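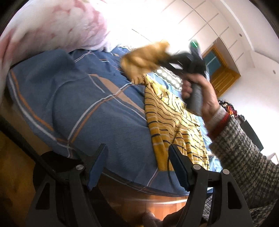

Hulcombe Household Textile Care Labels
Data card, release 2

Summary

Hulcombe is a table of care label text copied from bedding and knitwear, with the fiber content and washing instructions split into separate fields. It was put together to check how well free-text care instructions can be mapped to a small fixed set of codes. The release holds 613 labels: 392 from bedding and 221 from knitwear.

Contents

labels.csv - one row per label
codes.csv - the code list, with a short definition for each code
conflicts.csv - 86 labels whose printed text and symbols disagree
CHANGES.txt

All files are UTF-8, comma separated, with a header row. Line breaks inside a label are stored as a single vertical bar.

Fields in labels.csv

label_id: integer, stable between releases. IDs of withdrawn rows are not reused.
item_type: duvet cover, pillowcase, flat sheet, fitted sheet, blanket, sweater, cardigan, vest.
text_raw: the label as printed, including spelling errors.
lang: language of text_raw. Labels in several languages have one value per language, separated by semicolons.
fiber_1 to fiber_4: fiber name and percentage, in the order printed.
wash_max_c: highest wash temperature in Celsius. Blank if the label gives only a word such as "warm".
dry_code, iron_code, bleach_code: see codes.csv.
source: Proltberg or Loston.

Collection

Labels were transcribed by hand at two sites. Proltberg supplied most of the bedding, Loston most of the knitwear. Each label was typed twice by different people and the two versions compared. Where they differed, Yaryna Stasiv made the final reading from the item itself. Trim and lining labels were skipped unless they were sewn into the main label.

Known problems

Fiber percentages do not always add up to 100. They are left as printed.
"Acrylic" and "polyacrylic" were merged in release 1 and are separate again in this one.
In 115 rows dry_code is blank. A blank means the label says nothing about drying - it does not mean tumble drying is allowed.
Faded labels were transcribed as far as they could be read, with a question mark for each missing character.
The Kuzmenko script used for splitting fibers fails on decimal commas. Those rows were fixed by hand.

Not suitable for

Estimating how common a fiber is in shops or homes. The items were not sampled at random.

Maintenance

Contact: Shazia Butt. Corrections should quote the label_id and the field name. Rows received after November are held for release 3.

Last updated 17/12/2023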